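My day out at the Drudevel paper mill

I'd been meaning to get to the Drudevel open day for years, and every July something got in the way (a wedding, a broken exhaust, one memorable tooth). This time I booked the morning off well ahead and caught the early bus from Girkthorpe with a flask and a cheese roll, feeling very pleased with myself.

You can smell the mill before you get there. It's not a bad smell, a bit like wet cardboard and porridge, and after ten minutes you stop noticing. We were let in at half past nine in groups of 15, and mine was led by Damian Olszewski, who runs the finishing end and has a voice made for talking over machinery. He handed out earplugs and off we went, up a metal stair and straight into the pulping hall.

What a racket! They make their paper mostly from cotton offcuts, which come in squashed bales from a shirt factory, and it all gets chopped and soaked and beaten until it looks like rice pudding. I asked how long the beating takes and the answer was "until it's right", with a bit more detail about fibre length that I'm afraid I lost under the noise. The big vat holds 900 litres. A boy in our group wanted to know if you could swim in it. You may not.

Then came the part I'd been looking forward to, the hand sheets. Milagros Cusi learned the trade at a workshop in Buenaventura and she makes it look like nothing at all: dip the mould, lift it level, a little shake one way, a little shake the other, and there's a sheet. We all had a go. Mine had a thick end and a thin end and a thumbprint, and she very kindly said it would do for a shopping list.
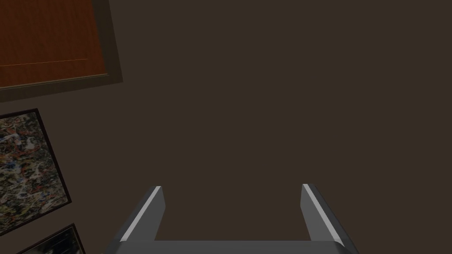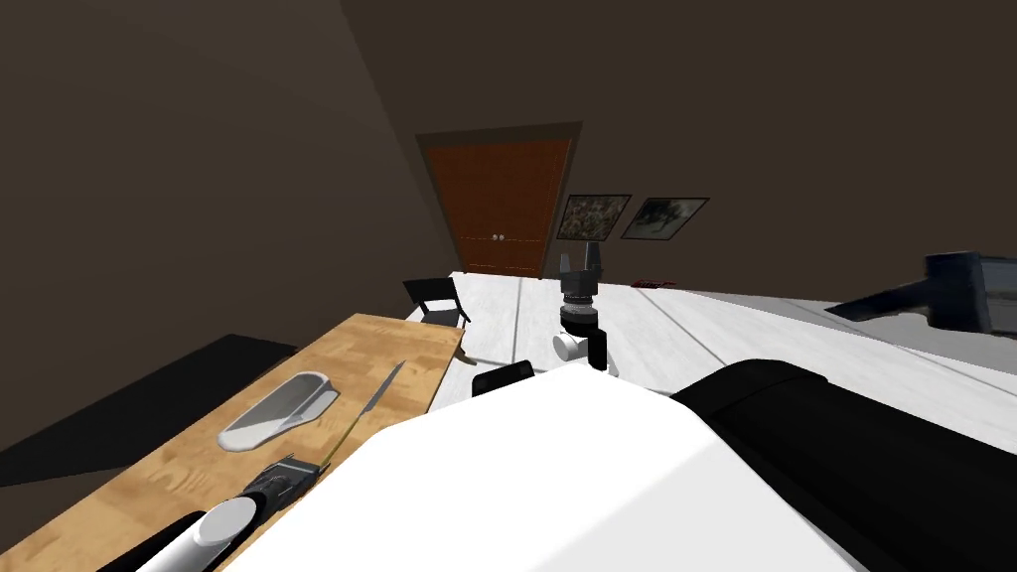
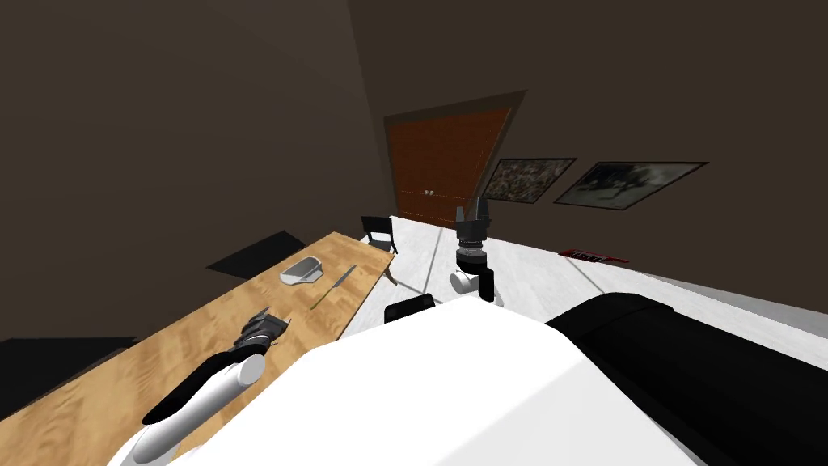
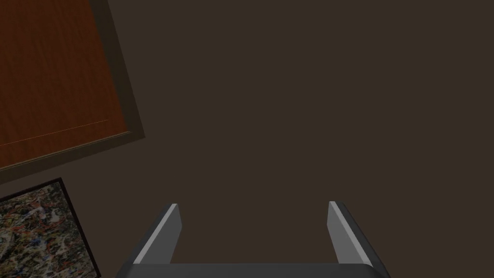

Issue 33

After the hand sheets we had our tea break in the old canteen, where there was a very good ginger cake and a less good coffee. I got talking to a couple who bind their own notebooks and had come all the way for a particular cream stock called Jeltero, which the mill only makes twice a year. They'd brought a suitcase for it. I do love meeting people like that, they make my own spending look quite sensible.

The drying loft was my favourite bit of the whole day. It runs the full length of the top floor, with slatted shutters down both sides that open and close by hand depending on the weather, and the sheets hang over ropes like washing. Damian showed us the loft book, where they write down every batch. They were up to number 3623, and some of the early pages are so faint you have to tilt them to the light.

The shop is small and you'll want longer in it than you get. I bought two packs of offcuts, a bundle of envelopes with deckled edges and a pot of size that I haven't worked out how to use yet. Cards are taken but the machine was sulking, so bring some cash. Wear flat shoes too, the stairs up to the loft are steep and open at the back, and there's no lift at that end of the building.

I caught the ten past three home with my wonky sheet pressed between two bits of felt on my lap. It's on the kitchen windowsill now, and I've put my name down for the marbling afternoon.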